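Support > Arm kits > Zukis gripper > Setup and first grasp

Setting up the Zukis gripper kit and teaching a first grasp

Print this page | E-mail this page

This guide covers the Zukis parallel gripper kit from Flitedside, from mounting to a first repeatable pick. It applies to kits shipped with the Citau control software. Owners of the older pendant-only kit should follow the printed sheet in the box, as the menu names differ.

Allow one afternoon. Mounting takes less time than teaching.

Before you start

You need the kit, a supported arm already fixed to its base, a hex key set, a torque driver and a computer with Citau installed. Power the arm down at the controller and wait for the brake lamp to go out. Check that the tool flange is clean. Dust under the adapter plate shows up later as a tilt that no software offset will remove.

Mounting the gripper

1. Place the adapter plate on the flange and turn it until the locating pin drops in. Tighten the bolts in a cross pattern.
2. Seat the gripper on the adapter. It fits one way only. If it rocks, take it off and look at the pin again.
3. Plug in the gripper cable at the tool end and leave a service loop at the wrist.
4. Clip the rest of the cable along the outside of the arm. Do not clip across a joint.
5. Restore power and jog the wrist slowly through its full range in both directions. If the cable pulls tight at any point, lengthen the loop and repeat.

Configuring Citau

Open Tools, choose Add, and select Zukis from the list. Citau reads the stroke and the finger length from the gripper itself. Set the payload by hand. The default payload is zero, and the arm will report false collisions if it is left there.

Run Home on the gripper with nothing between the fingers. It opens, closes once and opens again. Then set the force limit. The scale runs from 0 to 100, and 70 is the factory value. This is too high for anything with a soft skin or a thin shell. Start at 7 and go up one step at a time until the object no longer slips when the arm lifts.

Teaching the first grasp

Pick a test object that does not roll and can survive a drop. Put it in a fixed place on a flat surface with a matte finish. Citau stores a grasp as three poses: approach, grasp and retreat. Teach the grasp pose first, then back away from it to get the other two.

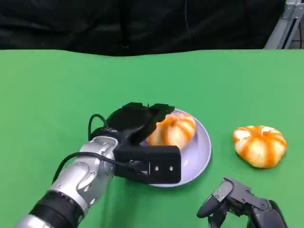

The grasp pose is taught with the gripper open. Jog down in Fine mode until the pads are on either side of the object, then stop and check clearance before closing. A rounded, ribbed object such as the small striped pumpkin on the plate is a fair test, as the pads need to meet it at its widest part. The rim of the plate is a second thing to watch: set the floor height from the rim and not from the tabletop, or a low approach can bring a finger down on it. Store the pose, then close the gripper using the Close button in Citau. If the object shifts sideways as the pads meet it, the pose is off center. Open, correct by half the shift and store again.

For the retreat pose, jog straight up. Do not combine the lift with a turn of the wrist on a first program. For the approach pose, copy the retreat pose and leave the gripper state set to Open.

Running the cycle

Set speed to the lowest step and run the cycle once with a hand on the stop button. Watch the cable as well as the fingers. If the run is clean, raise the speed one step and run it again. Citau writes each cycle to the log with the finger gap at closing. A gap that drifts from one cycle to the next means the object is moving on its support or the pads are worn.

The log holds 2,000 cycles and then overwrites the oldest entry. Export it before a long test.

Faults seen at this stage

Gripper not found: the cable is seated at the tool end but not at the controller. Reseat both ends with the power off.

Grip lost on lift: force too low, or the pads are touching above the widest part of the object. Check the pose before raising the force.

Collision stop with nothing in reach: payload not set, or set for the previous tool.

Fingers close unevenly: run Home again. If the fault comes back, the drive needs service.

Pad care and spares

Wipe the pads with a damp cloth and let them dry. Solvents harden the surface. Inspect them every 2,000 cycles and replace both together – a new pad beside an old one will pull objects off center. Spare pads and adapter plates are stocked by Zawadzka, which also handles repairs under the kit warranty. Quote the serial number from the label on the box, and include an exported log with any repair request.

Print this page | E-mail this page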